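Residency Diary – Bandumbridge, December
Entry kept by the visiting archivist, for the use of the Figueroa Library and its readers

Woke before seven to fog on the river side of the house and a note under the door from Panya Pongsiri. The reading room would open late owing to a fault in the heating, and staff were asked to report to the annex until further word was given. I used the time to bring the accession register up to date, a task I had put off since my arrival.

The register now covers the whole of the Hindard deposit as far as box 30. The remaining boxes are still in the lower store and have not been opened. I record for the benefit of whoever follows me that the numbering on the lids does not match the numbering on the spines, and that the spines should be trusted. The lids were changed over at some point before the deposit reached us. Iker Cifuentes believes this took place when the family moved house. I have found no paper to support that view and have left the question open in the register.

At ten the heating was restored and the reading room opened in the usual way. Two readers were present. One was consulting the parish maps and required no help. The other, a gentleman from Roka, had asked in advance for the market ledgers and was disappointed to learn that they may not be copied on the flat scanner. The bindings will not open far enough. I offered him the cradle in the annex and explained the booking procedure. He accepted with good grace and worked in pencil until noon.

The main business of the day was the correspondence of the Hindard orchard office, which I have been reading in order. These letters are far better than the catalog suggests. The old entry reads only "trade letters, various," and I can understand why they have been passed over. They were written by a clerk who signed with an initial and who had firm opinions about packing straw, late carts, bruised pears and the manners of buyers. One letter runs to six pages on the subject of a single unpaid invoice. Another, which I take to be a draft, breaks off after the greeting and has a column of sums down the margin. The sums do not agree with the invoice either.

I propose that the series be given its own heading and that each letter be listed by date and correspondent. At my present rate this will require 60 working hours, including the time needed to flatten the folded sheets. I have put the figure in writing to Hooman Safavi, who approves such requests, and have asked that the work be allowed to run past the end of my term if necessary. I should prefer to finish it myself. The clerk's hand takes some learning, particularly the letter r, which he forms in at least three ways – occasionally within the same word.

A short meeting was held after lunch on the subject of the spring display. Iñaki Salcedo wishes to show the maps, as was done before, on the grounds that visitors like to find their own street. I spoke in favor of the letters. The objection raised was that handwriting does not draw people to a case, and there is some justice in this. It was agreed that I should prepare a sample panel with one letter, a typed reading of it and a short note on the trade in fruit between Bandumbridge and the coast. The panel is to be no larger than the one used for the railway tickets. Begoñe Esteban will advise on the wording, which must be plain enough for a school party.

I walked back by the canal path. The lock gates have been painted and there is a new notice about mooring fees. The bakery had closed early, and I was obliged to make do with what was in the house.
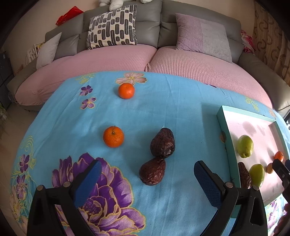
The clerk's letters make constant use of the word "dessert" in a sense we have nearly lost, meaning fruit and nuts brought in after the table had been cleared. A whole group of letters from one winter concerns this trade alone. Customers wrote to ask for goods that would keep until the new year and would look well when set before company, and the clerk replied with advice on storage, mostly to do with keeping damp out. He was strict about citrus and regarded any fruit with a blemish near the stem as unfit for a good house. I thought of him this evening over the oranges and dates on the blue floral cloth. He writes that a dried date should be dark and well wrinkled, and on that point the darker of the pair by the oranges would have satisfied him, being nearly black and glossy. I have marked this group of letters as the likeliest source for the sample panel, as the language is simple and the subject needs no introduction.

Evening given to transcription. I completed two letters and began a third, in which the clerk complains that a crate was delivered to the wrong landing and left there overnight. The name of the landing is written very small. It may be one of the old quays below the bridge, in which case it ought to appear on the parish maps, and I shall have to ask the reader who has them out.

Matters carried forward: the booking sheet for the cradle, to be ruled up and pinned in the annex. A reply to Roka about the ledgers. More blotting paper, of the heavier kind. The lower store key is still with Iker Cifuentes and should be signed back in before the boxes are brought up. The lamp on my desk has begun to flicker again and I have reported it.

To bed at eleven, fog still down.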